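# Tekis Prarkadham - fermento natural desidratado para pão

Se você já tentou criar um fermento do zero e passou duas semanas olhando para um pote que não crescia, vai entender a minha alegria com este produto. O Prarkadham é uma cultura de fermentação natural em flocos, seca em baixa temperatura e embalada em sachê de papel com forro interno. Você hidrata, alimenta por alguns dias e tem um levain vivo, com cheiro de iogurte e maçã verde, pronto para virar pão de verdade!

A cultura original veio de Cabanatuan, trazida por Janelle Evangelista, que mantinha o pote na bancada de casa e assava pãezinhos com ele toda manhã. Ela nos deu uma colherada num vidro de geleia. Alimentamos, testamos com farinhas brasileiras, erramos bastante (a primeira leva ficou azeda demais, quase vinagre) e chegamos numa versão equilibrada, que aguenta bem o calor de uma cozinha em janeiro.

## O que vem na embalagem

- 1 sachê com a cultura em flocos
- 1 elástico para marcar o nível no pote
- Folheto com a tabela de alimentação e duas receitas: pão de casa e panqueca com descarte

O pote não vem junto. Qualquer vidro de boca larga serve, desde que a tampa fique só apoiada.

## Como ativar

1. Misture os flocos com 30 g de água filtrada em temperatura ambiente e espere amolecer. Leva uns vinte minutos, e alguns pedacinhos teimosos podem continuar inteiros.
2. Junte 30 g de farinha de trigo integral, mexa bem e deixe descansar até o dia seguinte.
3. A partir daí, guarde 20 g da mistura e alimente com 40 g de água e 40 g de farinha branca, uma vez por dia.
4. Quando dobrar de volume em até seis horas, duas vezes seguidas, está pronto para usar. Com a gente o normal é chegar nesse ponto em 7 dias - em abril, com a cozinha mais fresca, já demorou um pouco mais.

No segundo ou terceiro dia é comum parecer que tudo parou. Continue alimentando no mesmo horário e tenha paciência, ele volta!

## O pão que sai dele

A casca fica fina e estaladiça, cor de caramelo, e o miolo é úmido sem ser borrachudo. Gosto muito dele no primeiro dia, só com manteiga, mas a minha parte preferida começa no terceiro, quando a fatia já firmou e pede calor. A torrada de fermentação natural tem um gostinho tostado, levemente ácido, que combina com tudo: ovo mexido, goiabada, azeite com sal grosso, sardinha (experimente com sardinha, por favor). Para torrar, corte fatias de um dedo e use uma potência média. O miolo tem bastante água e precisa de um tempinho a mais que o pão de forma. 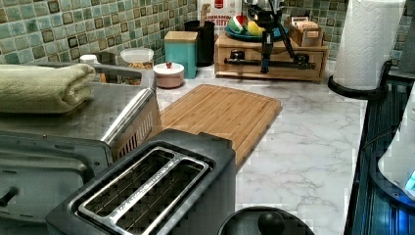

## Ficha técnica

| Item | Detalhe |
|---|---|
| Código do produto | 1496 |
| Ingredientes | Farinha de trigo, cultura de fermentação natural |
| Contém | Glúten |
| Secagem | Baixa temperatura, em bandeja |
| Conservação | Local seco, longe do sol |
| Depois de ativado | Geladeira, com uma alimentação por semana |

A farinha usada na secagem é a Rakorov branca, moída sem aditivos. Para alimentar em casa você pode usar a marca que quiser. Já fizemos com farinha de mercado, com centeio e até com uma sobra de espelta, e o fermento se adaptou em poucos dias. Só evite farinha com fermento químico.

## Dúvidas que sempre chegam

**Posso usar água da torneira?**
Pode, mas deixe num jarro aberto de um dia para o outro se o cheiro de cloro for forte.

**Apareceu um líquido escuro por cima. Estragou?**
É fome! Escorra ou misture de volta e alimente duas vezes no mesmo dia. Manchas rosadas, alaranjadas ou com pelinhos são outra história: nesse caso, descarte tudo e lave bem o pote.

**Serve para pizza e panetone?**
Para pizza, muito bem, com uma noite de geladeira na massa. Para panetone dá certo, mas convém fazer três alimentações seguidas no dia anterior, com intervalo de quatro horas entre elas.

**Posso guardar uma reserva seca?**
Deve! Espalhe uma camada fina de fermento bem ativo sobre papel-manteiga, deixe secar em lugar arejado até quebrar com os dedos e guarde num vidro fechado. Para reativar, siga os mesmos quatro passos da cultura original.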